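Follthorpe Home Notes
Home > Living room > Floors and furniture
Posted 2019-02-19 by Tirta Liem
6 comments

Looking after a glossy coffee table

A shiny top shows dust, fingerprints and cup rings sooner than a matte one. Most of it comes off with a damp cloth, provided you get the grit off first. Dry grit under a cloth is what makes those fine swirl marks.

Use a soft microfiber cloth and go over the top once with no pressure. Shake it outside, then dampen it and wipe in straight lines. Dry right away with a second cloth.

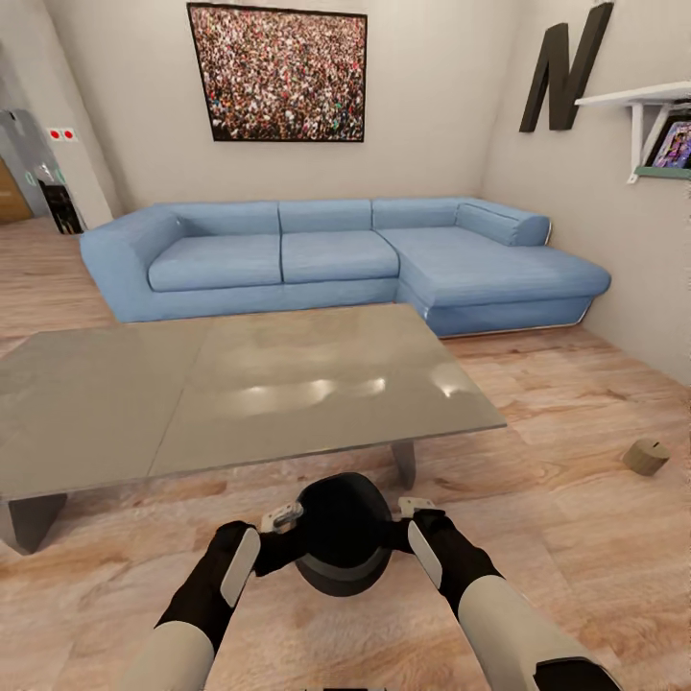 For greasy spots, put one drop of dish soap in a bowl of warm water. Skip glass cleaner with ammonia - it can dull some finishes. If there is a seam in the top, wring the cloth almost dry before you go over it and don't let water stand there.

Cup rings
A white ring is usually moisture in the finish. Leave it overnight before trying anything. If it is still there, rub it lightly with a little paste wax. Dark rings go deeper and may need refinishing. 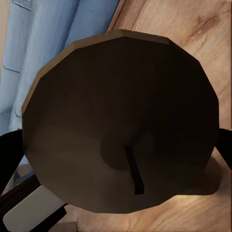 Felt pads wear out faster than people expect. I changed mine in December and the old ones were packed with sand. Stick new ones on clean, dry legs and wait 20 minutes before setting the table down.

Wood floors nearby
Sweep along the boards, then use a barely damp mop. Lift the table to move it - dragging leaves scratches even with pads on.

Related: Removing candle wax | Squeaky boards
Filed under: cleaning, furniture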